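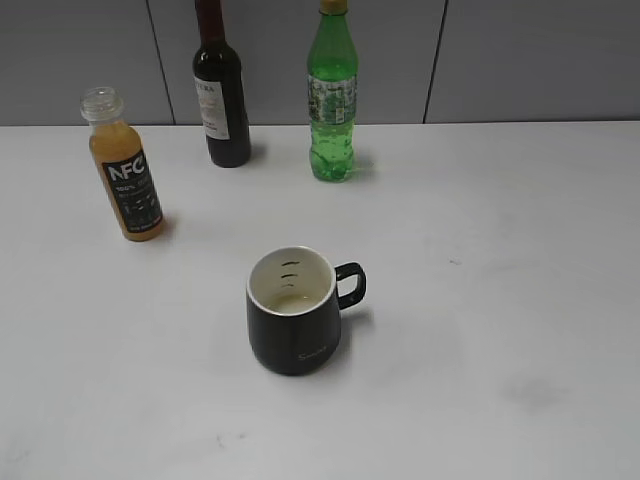 Como ensinar um braço robô a servir bebida

Oi! Hoje é dia de oficina. Texto meio corrido porque escrevi entre um parafuso e outro, desculpa aí.

A pergunta que mais chega aqui na página: dá pra construir um robô que serve suco? Dá. Dá trabalho também. O nosso se chama Clukow, mora na bancada da oficina compartilhada Purbridge e já derramou bastante coisa. Vou contar como ele funciona, do começo, e no fim tem uma parte pra fazer em casa sem robô nenhum.

O que é um robô que serve bebida?

É um braço com motores, um computadorzinho que manda nos motores e uma câmera. Só isso. Não tem cara, não tem perna, não fala. Quem visita a oficina às vezes fica meio decepcionado, esperava um boneco de lata. Mas olha o que um braço precisa fazer pra servir um gole de suco:

achar a garrafa
achar a caneca
pegar a garrafa sem apertar demais
levantar
levar até perto da caneca
inclinar devagar
parar na hora certa
voltar a garrafa pro lugar

Você faz tudo isso sem pensar, de manhã, com sono. O robô tem que pensar em cada pedacinho. Pensar é jeito de falar, tá? Ele faz conta.

Primeiro: enxergar

A câmera do Clukow fica parada, sempre no mesmo lugar. Isso é importante! Se alguém esbarra nela, o robô acha que a mesa inteira andou. Já aconteceu. Ele tentou pegar uma garrafa de ar.

Pra câmera, uma foto é uma porção de quadradinhos coloridos, os pixels. Ela não sabe o que é caneca. Vê um monte de quadradinho preto junto, com um anel branco em cima. Quem diz "isso aí é caneca" é o programa, que treinou com muitas fotos. Nós usamos 1731 fotos da nossa própria mesa. Muda a caneca de lugar, tira foto. Muda a garrafa, tira foto. Chato? Muito. Teve gente que dormiu no sofá da oficina nessa parte.

A mesa é branca de propósito. Coisa escura em cima de mesa branca aparece bem. Experimenta o contrário: põe uma caneca preta em cima de um pano preto e olha de longe, com pouca luz. Some, né? Pro robô some mais ainda.

E as sombras? Ah, as sombras. No começo o programa achava que a sombra da caneca era parte da caneca, e o braço ia parar do lado. Tivemos que mostrar fotos com sombra pra um lado, pro outro, sombra forte, sombra fraquinha. Aí melhorou.

Outra pegadinha: coisa transparente. Garrafa de vidro claro é terrível, a câmera enxerga através dela e vê a mesa. Garrafa com líquido colorido dentro é bem mais fácil – suco laranja, refrigerante verde, tudo isso ajuda. O rótulo também ajuda. O robô não lê o rótulo, mas as letras grandes e as cores servem de pista.

Segundo: pegar

Na ponta do braço tem uma garra com dois dedos. Dedos retos, forrados de borracha. A borracha veio de um par de luvas de cozinha e até agora foi a melhor ideia do projeto inteiro.

Cada garrafa é um problema diferente. Pensa comigo:

Garrafa de vinho. Vidro duro, pesada, pescoço comprido. Não amassa, mas se cair... pois é. Nós só treinamos com ela cheia de água e com um adulto do lado. Criança não mexe, robô só mexe devagar.

Garrafa de refrigerante. De plástico, molinha. Se a garra aperta muito no meio, ela afunda e o líquido sobe. Sem tampa, sai pela boca igual vulcão. A parte de baixo, aquela com gominhos, é mais firme porque foi feita pra aguentar a pressão do gás.

Garrafinha de suco. Pequena e leve. O perigo é outro: o dedo encosta antes da hora e derruba. Boliche.

Como a garra sabe quanto apertar? Tem um sensor de força em cada dedo, que dá um número. Aperta pouquinho, número pequeno. Aperta mais, número maior. Pra garrafinha de suco o Clukow para de apertar no 588. Pra de vidro vai até 957. Esses números são do nosso sensor, no seu vai ser outra coisa, então não adianta copiar!

Como descobrimos? Apertando. Começamos bem fraco e fomos subindo de pouco em pouco até a garrafa não escorregar mais. Anotamos num caderno que hoje tem mancha de suco em quase toda folha.

Tercero: inclinar

Essa é a parte difícil de verdade. Faz o teste com um copo d'água, em cima da pia. Inclina devagarinho. Nada. Mais um pouco. Nada. Mais um pouquinho e – vem tudo! A água não obedece certinho. Garrafa cheia derrama logo, garrafa quase vazia precisa deitar bastante.

Tem também o glub glub. Sabe quando a garrafa engasga? É o ar querendo entrar enquanto o líquido quer sair, os dois pela mesma porta. Num gargalo fino eles brigam e o líquido sai aos pulos. Cada pulo espirra. O jeito é inclinar pouco, pra sobrar um caminho pro ar passar por cima.

O programa do braço divide o movimento em 100 passinhos. Entre um passinho e outro ele olha de novo pela câmera: a caneca ainda tá lá? A garrafa tá em cima dela? Se alguém tirou a caneca no meio, ele para e volta. Essa regra a gente colocou depois de um acidente com meia garrafa de suco e um teclado. O teclado não sobreviveu.

Quarto: parar

Como o robô sabe que já tem bebida que chegue? Tentamos dois jeitos.

Jeito um, olhar o nível. Funciona bem com caneca branca por dentro, porque o líquido colorido aparece. Se a caneca tem risquinhos na parede de dentro melhor ainda, dá pra usar tipo uma régua. Mas se a câmera tá de lado a borda da frente tapa tudo, aí complica.

Jeito dois, pesar. Uma balancinha embaixo da caneca. O líquido entra, o peso sobe, chegou no número, para. Bem mais simples. O módulo da balança é da Vundatton, desses que vem solto com quatro fios, e ficou preso numa tampa de pote de sorvete.

Hoje estamos testando os dois juntos. Quando um discorda do outro o Clukow desiste e apita. Apita bastante.

Uma coisa que confunde: depois que a garra volta a garrafa pra posição em pé, ainda caem uns pingos. E eles pesam! Então o programa manda parar um tiquinho antes.

Perguntas que chegaram

O robô sabe se é suco ou vinho?
Não sabe pelo gosto, nem pelo cheiro. Ele compara a forma e a cor com as fotos do treino. Se você encher a garrafa de vinho com groselha ele nem desconfia.

Ele abre a tampa?
Ainda não. Pra desenroscar tem que segurar com uma mão e girar com a outra, e ele só tem uma. Nós abrimos antes. Um segundo braço tá nos planos, o Gilchrist, por enquanto ele é uma caixa de peças debaixo da bancada.

Ele trabalha mais rápido que eu?
Que nada. Você ganha fácil. Dá tempo de servir, beber e lavar a caneca.

Ele pode machucar?
Pode beliscar o dedo, sim. Motor não sente dó. Por isso tem um botão vermelho grandão que corta a energia, e ninguém chega perto com a mão enquanto o braço se mexe. Regra da oficina, vale pra adulto também.

Pra fazer em casa: o robô é você

Não precisa de motor. Precisa de dois amigos, uma bandeja, uma garrafinha de plástico com água e uma caneca. Melhor fazer no quintal ou no banheiro.

Uma pessoa é o braço e fica de olhos vendados. A outra é o programa e só pode falar ordens curtas: direita, esquerda, sobe, desce, fecha a mão, inclina um pouco, para. A terceira é a câmera. Ela conta pro programa onde estão as coisas, porque o programa fica de costas!

Põe a garrafinha e a caneca na bandeja, afastadas uma da outra. Começa.

Vai dar errado. Vai molhar o chão. Anota qual ordem deu problema e troca por outra melhor. "Inclina um pouco" por exemplo é péssima, cada um entende um pouco diferente. Que tal "inclina um dedo"? Combinem antes quanto vale um dedo. Depois troca todo mundo de lugar e tenta de novo com a caneca em outro canto.

Quando derem conta de encher metade da caneca sem pingar fora, tentem com uma garrafa maior. O braço cansa, viu. O do Clukow também esquenta, tem que dar uma parada e esperar os motores esfriarem.

Próximo texto: a garra por dentro, com desenho das peças e a lista do que dá pra tirar de uma impressora velha. Sai em dezembro, se o Gilchrist deixar. Agora vou passar um pano na bancada.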